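Drostthorpe Film Society
Minutes of the programme meeting held on 6/12/21

Present: Chandrasekhar Kaimal (Chair), Rhodri Gwynne (Secretary)

1. The minutes of the October meeting were approved.
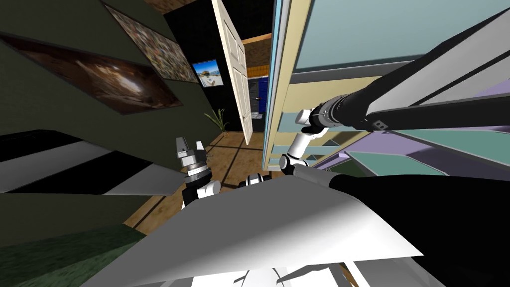
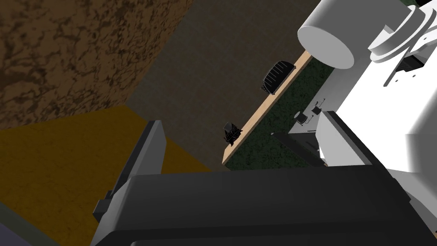
2. Spring season. Mr Gwynne proposed opening with Skuvero, subject to the distributor's terms. The hire fee quoted was £400. Agreed.

3. Short films. There were 20 entries, of which 9 were put forward for screening. Fidar was held over – the subtitled copy had not arrived.

4. Finance. The balance stood at £673 before the hire fee.

5. Any other business. The Chair asked that programme notes be kept to one page.

Action: RG to confirm the booking.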